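Perguntas frequentes — cabazes e caixas de oferta Quintela

Última revisão em janeiro. Se a tua dúvida não estiver aqui, escreve para o apoio, respondemos em dias úteis. À sexta fechamos mais cedo.

O que vem dentro de um cabaz?

Depende do modelo. O Rotley é o pequeno: bolachas de manteiga, um frasco de compota, chá. O Skasten é o grande, leva o mesmo e mais frutos secos, chocolate de culinária, mel e uma garrafa à escolha. O conteúdo exacto está na página de cada um, com os pesos. Pesos sempre líquidos — sem frasco, sem caixa, sem fita.

Posso trocar artigos?

Pode. Até 2 trocas por cabaz, sem custo, desde que o artigo novo seja do mesmo escalão de preço. Mais do que isso já é cabaz à medida, pede orçamento. A garrafa do Skasten não conta como troca.

Fazem sem álcool?

Sim. Escolhe "sem garrafa" no menu e vai um sumo de uva ou um xarope de groselha no lugar. O preço desce um pouco, aparece logo no carrinho.

E sem glúten? Sem frutos secos?

Sem glúten há, só no Rotley. Sem frutos secos não garantimos: embalamos tudo na mesma sala e as bolachas são feitas num forno que também faz as de amêndoa. Alergia séria, por favor não encomendes. Preferimos perder a venda.

O embrulho está incluído?

Está. Papel kraft, fita de algodão, etiqueta. Cor da fita à escolha no carrinho (cru, verde-garrafa, bordô). Se não escolheres vai cru. Em caixas de madeira não há papel, só fita.

Posso juntar flores?

Sim, artificiais. Naturais não, não aguentam a transportadora. As flores vão por cima, presas à fita, ou à parte se a caixa for baixa. Escolhes a cor, o modelo varia com o stock e não dá para reservar.
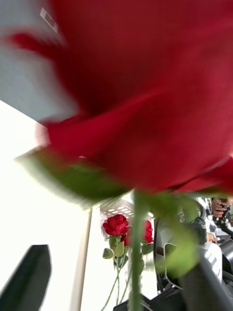 Tarun Agarwal escreveu-nos a perguntar se as flores podiam seguir numa morada e o cabaz noutra, porque queria dar as duas coisas em dias diferentes. Pode, mas são dois portes. E tem de fazer duas encomendas, o sistema não aceita duas moradas na mesma. Fica a resposta para quem tiver a mesma ideia.

Põem cartão com mensagem?

Pomos. Campo "mensagem" no carrinho, máximo de 106 caracteres, já com espaços. Sai impresso tal como escreves, não corrigimos nada — revê os nomes. Emojis não saem, ficam quadradinhos. Mensagem mais longa: manda por email com o número da encomenda e imprimimos numa folha dobrada.

O preço aparece dentro da caixa?

Não. A factura vai sempre por email para quem paga. Na caixa só a lista de artigos e a validade de cada um.

Quanto tempo demora?

Continente, dois a três dias úteis depois de confirmado o pagamento. Ilhas, conta com mais uma semana. Em dezembro é outra conversa, ver o aviso no topo da loja nessa altura. Encomendas pagas de manhã saem quase sempre no próprio dia, á tarde já não prometemos.

Posso escolher o dia da entrega?

O dia sim, a hora não. Marca o dia no calendário do carrinho. A transportadora falha de vez em quando e nós não mandamos nela, por isso para aniversários marca para a véspera. A comida aguenta bem.

Enviam para fora de Portugal?

Espanha continental e França. Garrafas só Espanha. Para o resto ainda não.

E se não estiver ninguém em casa?

Fica no ponto de recolha mais perto, com aviso por SMS para o número de quem recebe. Por isso pedimos esse número e não o teu. Se puseres o teu, és tu que recebes o SMS e estragas a surpresa ou, pior, ninguém vai levantar. Acontece muito.

Se a caixa voltar para trás, reenviamos uma vez, pagando de novo os portes.

Chegou partido. E agora?

Fotografia da caixa por fora, fotografia do que partiu, número da encomenda. Tudo no mesmo email, até dois dias depois da entrega. Mandamos outro frasco ou devolvemos o valor, escolhes tu. Não deites nada fora antes de termos respondido, a transportadora às vezes pede para ver.

Se só a tampa vier mal fechada é a mesma coisa: não comas, avisa.

Posso devolver?

Comida aberta, não. Comida fechada, até 14 dias, na caixa original, portes por tua conta. Cabazes à medida ou com cartão impresso não têm devolução a não ser que o erro seja nosso. As flores artificiais podem voltar sózinhas, sem o cabaz, se vierem como foram.

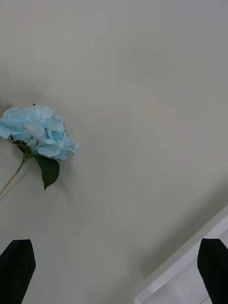
Foto: arquivo Quintela

Como guardo os produtos?

Compota e mel no armário, compota no frigorífico depois de aberta, o mel nunca. Frutos secos num frasco fechado. Bolachas: lata, e longe do chá, que apanham o cheiro. Chocolate em sítio fresco; se ganhar uma película esbranquiçada é da manteiga de cacau, come-se na mesma.

Qual é a validade?

O artigo mais curto são as bolachas, dois meses a contar do fabrico. Nenhum cabaz sai daqui com menos de quatro semanas de bolacha pela frente. O resto dura bem mais, vê a lista dentro da caixa.

O que é a linha Istska?

As latas. Lata redonda, só bolachas, sem cabaz. Vende-se à unidade ou em caixa de 12. Não leva flores nem fita, leva cartão se pedires. Os sabores são manteiga, limão, canela e, no inverno, gengibre. Sabores misturados na mesma lata ainda não fazemos, já nos pediram bastante.

A caixa de madeira é reutilizável?

Claro. Tira-se a palha, passa-se um pano. Não é para ir à água, a tampa empena. Quem for à loja pode devolver a caixa e leva um desconto pequeno no próximo cabaz. Por correio não compensa.

Fazem preços para empresas?

Fazemos a partir de 12 cabazes iguais. Manda quantidade, modelo, data e morada(s). Respondemos com orçamento em dois dias. Logótipo na etiqueta sim, na fita só em quantidades grandes e com um mês de antecedência. No último Natal saíram cerca de 2235 cabazes, quase todos para empresas, e os pedidos que chegaram na última semana tiveram de ficar para janeiro. Portanto, cedo.

Para moradas diferentes há uma folha de cálculo modelo, pede-a. Uma linha por pessoa, código postal completo. Se faltar o código postal a linha não entra no sistema e temos de te ligar.

Como posso pagar?

Multibanco, MB Way, cartão, transferência (só empresas). À cobrança acabou. A referência Multibanco expira ao fim de três dias e a encomenda é anulada sozinha, não é preciso avisar.

Enganei-me na morada / na mensagem / no sabor

Liga. O email pode chegar tarde. Enquanto a encomenda estiver "em preparação" mudamos tudo, depois de "expedida" só a morada e nem sempre. Tem o número da encomenda á mão.

Têm loja?

Temos, pequena, ao lado do armazém. Dá para levantar encomendas sem pagar portes, escolhe "levantar na loja". Espera pelo email a dizer que está pronta antes de vires. Fechada à hora de almoço. Provas de compota há quase sempre, é só pedir ao balcão.

Posso montar eu um cabaz na loja?

Podes, com o que houver na prateleira. Paga-se a caixa à parte e embrulhamos na hora. Em vésperas de festas não fazemos isto, a fila não deixa.

Os cartões-presente têm prazo?

Um ano. Servem online e na loja, em mais do que uma compra, o saldo fica no código. Não se trocam por dinheiro. Código perdido: se tiveres o email da compra, reenviamos.

Artigos relacionados

Como escolher entre o Rotley e o Skasten
Latas Istska: sabores desta estação
Tabela de portes, continente e ilhas
Orçamentos para empresas
Lista de alergénios por produto
Ideias de mensagens curtas para o cartão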